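ok so I have now spent 14 evenings moving my family recipe collection off paper and into the computer and I have Opinions. thread

for background: it's two shoeboxes and a binder from my grandmother's house in Sokstead. index cards, backs of envelopes, a church bulletin with a pie crust on it. 203 recipes once I threw out the duplicates (there were so many duplicates. so many banana breads)

I started out taking phone pics and letting an app read the handwriting. the app is called Tilta and for typed stuff it's great! for my grandmother's cursive it gave me "2 cups of flower, lightly sinned" which I'm keeping that way forever

so I type them. one card at a time, after dinner, tea on the windowsill where I can't knock it into the shoebox again. mostly it's click, squint, type, click, squint, type
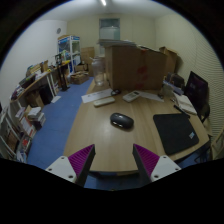

marguerite_bakes replied that I should scan the cards anyway, even the ones I've already typed up, because in ten years the handwriting is what everybody in the family is going to ask for and the text will be on every cousin's phone already.

ok yes. fair. I went back and scanned the first batch last night and I'm mad about how right that is. the butter stains alone tell you which ones got made

example: the lemon bars card is practically see-through. the aspic card is spotless. crisp as the day it was written

things I've learned about old recipes, in no order:

"oleo" is margarine. "a slow oven" is 300ish. "sweet milk" is just milk. "a No. 2 can" is a can size and I had to look it up, it's 20 ounces, so if your pineapple cake has been dry all these years maybe that's why

"butter the size of an egg" I went with 4 tablespoons. people have strong feelings on this and you're welcome to have them in the replies

"bake until done" — thank you so much grandma

there are 63 cookie recipes. sixty-three! and she made maybe five of them that any of us can remember. I asked my mom and she thinks a lot of the cards came from the exchange they used to do at the Hendriks store every December, where you brought a dozen cookies and a stack of cards and went home with everybody else's

which explains why so many are in handwriting I don't recognize. I've been putting "from the Hendriks exchange?" in the notes field with the question mark, so somebody's great-niece can correct me someday

let's talk filing. I tried folders by type (cookies, pies, casseroles). fell apart right away. where does a Jell-O salad go. is it a salad. it has marshmallows and shredded carrot in it and the card says "serve with ham"

so now everything sits in one big folder and the file name does the work: dish, then whose it was, then a decade if I can guess one. lemon bars, grandma, 60s. renaming the first batch was an entire evening of my life, dragging and clicking with a podcast on

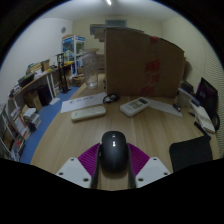
and after all that I found out you can rename files in bulk. my brother told me this AFTER. he was very cheerful about it

anyway the names work great. I type "rhubarb" in the search bar and there they all are, including one I'd have filed under drinks and never seen again

the current headache is the binder. she glued things in with something that has gone brown and crackly, and a few of the magazine clippings have a different recipe on the back. I don't know which side she wanted!! one is peach cobbler on the front and half a tuna thing on the back. I'm assuming cobbler

I'm not peeling anything up. the pages can stay how they are and I'll scan them whole, glue and all

the plan is to print it for everybody by the end of November. I got a quote from Zorkus for spiral bound, so it'll lie flat on the counter, and it was less than I'd braced for. color pages cost more but I want the stains in there

still looking for the caramel icing, which my mom swears was on a yellow card, and my aunt swears was never written down at all. if it shows up inside the fondue booklet I'll report back

the aspic is going in the book too btw. I typed the whole thing out, it has olives in it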